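June 14, 2019

Revised the handling rules for the bedroom work again. The old sheet ran to 54 lines and contradicted itself in two places, once on grip release and once on who may reset the stop. Jianhua wanted it cut to a single page. I got it to a page and a half and he signed it.

The rule that took most of the morning is the one on handovers. Old wording: "The free hand shall be ready before transfer." Ready is not a condition anyone can check. New wording: the receiving hand is open, palm up, fingers apart, and clear of the bed surface before the holding hand moves toward it. The holding hand does not open until the receiving hand reports contact. If contact is not reported, hold position and call the operator. No second try without a person saying so.
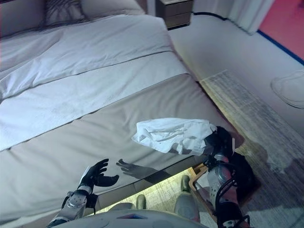

Maricel objected to "clear of the bed surface" because it gives no distance. Fair. We agreed to leave the number blank until she has been through the Triston logs, 3,966 entries, most of them of no use for this. She thinks she can filter them by Monday. Until then the operator judges by eye and writes down what was judged.

Cables: any cable on the outside of an arm gets looked at before each run and after any change of reach. Edmund wants this done by the person who did not set up the run. Added.

Floor: feet placed first, arms second. No reaching across the bed while a foot is being moved. Rugs stay down, as a house would have them, but an edge that lifts ends the run. Shadows are to be noted in the run record when they fall on the work surface. Jomar called that fussy. I kept it in, as the Enell people had trouble with exactly this in September and their write-up was vague because they had no record of the light.

Force limits stay as they were. I would like a lower one for cloth, but the present limit was set for the whole arm and I am not going to change it on a Friday afternoon on the strength of a feeling.

Noman called about the Samonte checklist. He wants our terms to match theirs, so "grasp" everywhere and never "grab" or "pick." Replaced all of them, then found "pick" in the file names and left those alone.
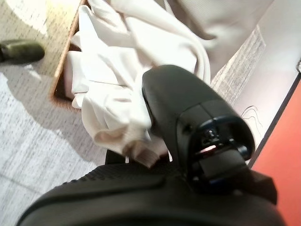 Filed under: Work / Rules and checks

Still open:
Distance for the receiving hand (Maricel).
Whether contact with cloth counts as a grasp. I say no. Touching is logged as touching, and a grasp is logged only after a lift check.
Cloth hanging over a rim: one item or two, if another lies under it. Fomau's guide says nothing.
Reset authority. Jianhua or me for now, in writing.

Printed 2 copies, one for the door and one for the binder. Threw out the old sheet.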